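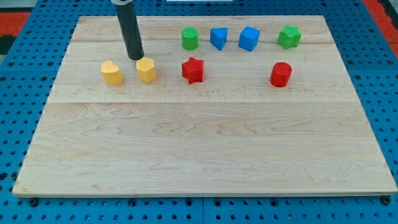 Maple board on a blue pegboard table.

The Port

Print this page | E-mail this page

Veronica Hodoroagă had been told the port would take 2 weeks. She was now in the third month of it, and the editor still would not open a file with a space in its name.

"It opens them on Windows," said Bogdan Roman.

"I know it does."

"So what's different?"

She turned the laptop towards him. He read the error, scrolled up, read it again and went to put the kettle on. The Flistton office had one kettle and 13 people, and he was gone a while.

The editor was called Barrientos, after a street where the founder had once rented a room. It had sold well for years to people who wrote code for tills and car parks. In November the company had promised those people a Mac version, and a man in Grurbridge had already paid for three copies.

Abla Hourani rang at four. She looked after the customers.

"He's asking again," she said. "The Grurbridge one. Can I give him a date?"

"No."

"Can I give him a month?"

Veronica looked at the screen. The build had stopped on the same line as before. Somebody had written that line long before she joined, and the comment beside it said only: leave this, R. Coman.

"Does Roxana still work here?" she asked.

"She moved to Sornau. I've got her number somewhere."

Roxana Coman answered from what sounded like a bus. She listened to the line being read out and asked for it once more, slowly.

"Oh, that," she said. "That was for a printer. You can take it out."

"Which printer?"

"It was on the second floor. Is it still there?"

Veronica took the line out and started the build. Bogdan came back with the tea.

Print this page | E-mail this page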